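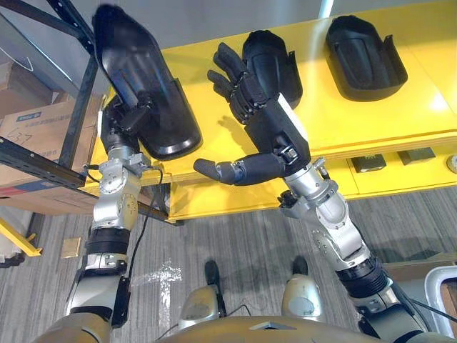

Illia Kovalchuk says a shelf is where good parts go to get scratched, and that if he could store everything hanging from the ceiling he would. I've heard him say it in two different stockrooms and once in a parking lot. I think he's wrong, or mostly wrong, and this chapter is my long answer to him.

Chapter 6: Odd Shapes on Flat Shelves

Up to now we've had it easy. Boxes are polite! They have flat bottoms, they have square corners, and they don't care which way they face as long as the label shows. If you did the exercises in Chapter 5 you can already lay out a bay of cartons and find any one of them again without much thought. Now we come to the stuff that has no flat bottom, or has one that's about as wide as your thumb: molded covers, curved panels, housings, anything with a handle growing out of it.

I spent 19 years in stockrooms before I started teaching, most of them at Rindthorpe, where the plastics side of the building was my job. Black molded parts, mainly, and a lot of them long and slightly curved. They look tough. People see a chunky piece of black plastic and figure it can take anything, so it gets dropped on its face and dragged to the back of the shelf. Then somebody in assembly holds it up to the light and there's a long gray scuff right across the side the customer sees, and back it comes with a note (I kept some of the notes, and a few of them are printable).

So the first idea in this chapter is the show face. Every part has one, even an ugly part. It's the side that will be looked at when the thing is finished and in use. Before you pick up a part you haven't handled before, stop for a second and work out which side that is. On a curved cover it's nearly always the outside of the curve. If the piece has a raised rim, have a look at whether the rim is meant to be seen or is only there to meet another part. You can lean a part on an edge that will end up hidden. You can't lean it on its show face, ever, and I will take points off for it in the lab.

The second idea is the lift. Slide nothing. Get your fingers around a solid section, bring the part up clear of the shelf edge, and only then bring it toward you. The shelf edge does more damage than the shelf does, and it does it on the way out, when you're already thinking about the next job. With a long piece, watch the far end. You're holding one end and the other is waving around up there near its neighbors, and a part standing upright next to it will go over if you so much as brush it. I still catch myself watching my hand instead of the tip.

Things with a head and a handle need their own section, which is 6.3, but let me give you the short version. They want to roll. The head is wide and round, the handle is narrower, and if you lay one down on a bare shelf it'll settle wherever it likes and usually with the handle poking out into the aisle, ready to catch a sleeve.

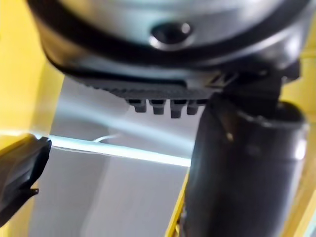 Glossy housings are the worst of the bunch, because every mark shows and so does every thumbprint. At Teltness they used to wipe them down before shelving and again before shipping, which struck me as twice the work until I saw how few came back. Watch for whatever sticks out, too. Pegs, clips, little brackets, ridged strips: none of those should be carrying the weight while the part sits there for a month. If you can't find a way to rest the piece on its body, it needs a cradle, and we'll build a cheap one out of foam offcuts in 6.4.

A word on shelf color, as I get asked every term. I like a bright shelf under dark parts, and yellow is my favorite. You can see the outline of the thing from across the room, and an empty slot jumps out at you. At Citwood the shelving was charcoal and the parts were black, and we once reordered 345 covers that were sitting in the bay the whole time. I'm not saying paint would have saved us. It would have helped.

Have these with you before you start on section 6.1:

- a soft cloth, clean
- 3 parts of your own choosing, none of them boxes
- the bay plan from page 431, at the back of the book
- a pencil, since you're going to change your mind

Set your parts on a table first and turn each one over until you've found its show face and a resting side you trust. Write both down. Then swap with the person next to you and see if they agree. When I ran this with the evening group at Ağca, two people argued over one curved panel right through the break, and I let them, and both came back with a better answer than mine.

Posted in: Course Texts / Stockroom Basics / Free Chapter Previews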